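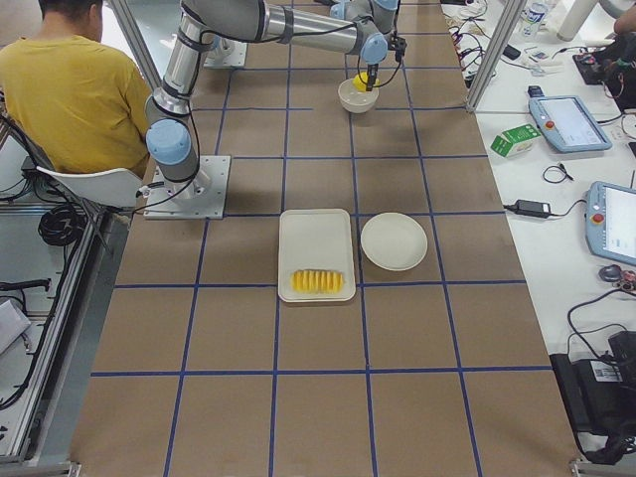
Die besten Gespräche, findet Chrysoula Kontogiannis, hätten in ihrem Elternhaus immer erst angefangen, wenn die Teller schon abgeräumt waren und nur noch das Obst auf dem Tisch stand. Das Essen selbst sei dafür viel zu laut gewesen, da wollte jeder etwas haben, Salz, Brot, die Aufmerksamkeit der Großmutter. Aber danach, wenn einer anfing, eine Orange zu schälen, und die Schnitze ungefragt nach links und rechts weiterreichte, da wurde es ruhig, und irgendwer erzählte dann doch noch, was ihn die ganze Woche beschäftigt hatte.

Ich habe diesen Satz mit den Orangen lange mit mir herumgetragen. Bei uns zu Hause gab es nach dem Essen nämlich gar nichts, höchstens einen Kaffee für die Erwachsenen, und wir Kinder durften aufstehen, was wir auch sofort taten. Dass man sitzen bleiben könnte, freiwillig, zwei Stunden lang, kam mir erst in den Sinn, als ich mit Anfang zwanzig in eine WG zog – acht Leute, ein Herd, und ein Küchentisch, an dem eigentlich nur sechs bequem Platz fanden.

Die Spanier haben für das Sitzenbleiben ein eigenes Wort, sobremesa, und ich beneide sie darum. Im Deutschen müssen wir uns mit dem »Nachsitzen« behelfen, und das klingt nach Klassenarbeit und schlechtem Gewissen. Dabei braucht es so wenig dazu: eine Schale mit dem, was die Jahreszeit hergibt, ein kleines Messer und ein bisschen Geduld mit denen, die ihre Geschichten immer von ganz vorne erzählen (ich gehöre dazu, meine Familie wird es bestätigen).

Im Dezember 2020 saßen wir zu zweit am Tisch, mein Mann und ich, und das Obst lag trotzdem da, Mandarinen natürlich und zwei Quitten, die keiner essen konnte, die aber so wunderbar dufteten. Wir haben damals viel geredet, mehr als in manchem Jahr davor, und ich weiß noch, dass die Schalen bis zum nächsten Morgen auf der Heizung lagen, weil ich den Geruch so mochte.

Inzwischen ist es wieder voller bei uns. Im April waren wir sechzehn, mit geliehenen Stühlen und einem Tapeziertisch als Verlängerung, und als der Letzte ging, war von den Birnen noch genau eine übrig. Die habe ich dann im Stehen gegessen, am Spülbecken, bei offenem Fenster.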